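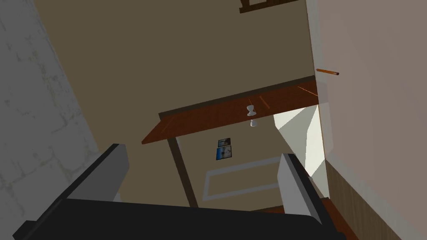 Attachment 1 — wrist cam, sim, Norko two-finger, fingers open

Support > Grippers > Camera mounts > Ticket 759

Status: open
Opened August 15, 2020

Comparing Norko vs Kerekes gripper on the same arm, same room in sim. Controller is Netier. With the Norko the wrist view comes up badly tilted, see attachment. Black palm takes up most of the bottom. Kerekes config loads level, same start pose.

Tried so far:
- reloaded the scene, same
- swapped back to Kerekes — level again
- zeroed wrist joint by hand, tilt still there
- camera rate from 800 down to 200 ms, no change (didnt expect one)
- mount file: Norko has 4 rotation values, Kerekes has three. Order might be wrong?

Update: put w first instead of last. View moved but now looks at the floor. Put it back.

Update 2: support asked if fingers block the view. No, wide gap between them, can see the wall and the little framed pictures fine. Its the angle thats off. Need to know which order the loader expects, and if the Norko mount file was ever tesetd on this arm. Holding the grasp runs til then.

Lumis Support Desk | Contact | Back to top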